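Unit 2: Budgeting for a small handling cell

The exercise for this unit uses the Sallach site. Sallach wants one arm to plug in and unplug charging cables on small devices, and has asked Nidovero to quote. Your job is to check the quote before it goes for approval.

Start with the task, then the price. Write down what the gripper has to hold, how close the next item lies, and which cables are in the way. A supplier who has not seen this list will quote for a clean bench with one part on it. 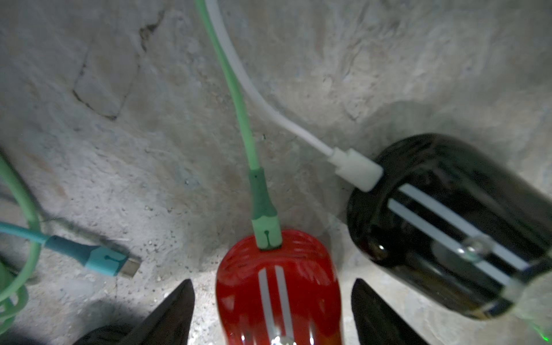 Fig. 1. Red device between the gripper fingers, green cable plugged in at the top.

Now split the quote into three headings.

Fixed costs: arm, controller, gripper, mounting, guarding. Ask whether the wrist camera is included. On the Geagea price list it is a separate line.

Running costs: finger tips, power, servicing. The Hivura service plan runs from January, so a cell bought in the autumn needs cover for the gap.

Consumables: cables, connectors and test devices. This heading is nearly always too small. Allow 11 cables per cell at the start and 129 pounds a quarter after that. 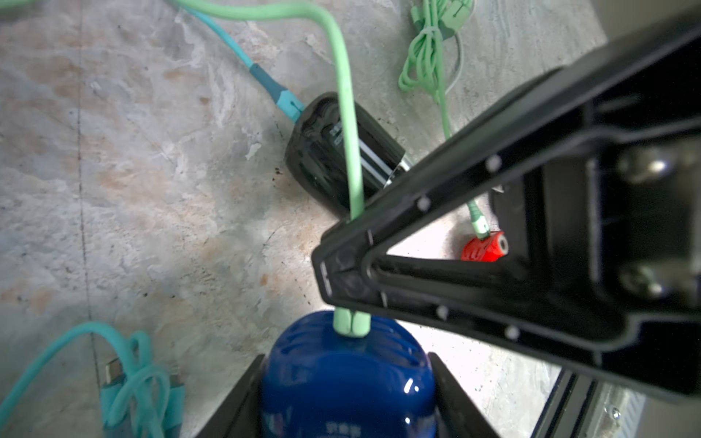
Spares need their own line in the plan, with a name for each type. "Cables, assorted" is not good enough, and neither is one total for all devices. On the Sallach floor there is a mint-green cable in the top of the blue item in the gripper, a turquoise one in the black device, and a light green one in the small red object, so a stock list by colour and connector is the least you should hand in. Check the reach of each cable as well - a longer one costs little more but takes up floor space when coiled.

Contingency is set at 497 pounds for the exercise. Do not spread it across the other headings. Show it at the bottom, and say who may release it.

To hand in by 10th September:
- the task list, one page
- the quote under the three headings
- a spares list
- 2 questions you would send back to Nidovero

Costs without VAT throughout. Round to the nearest pound.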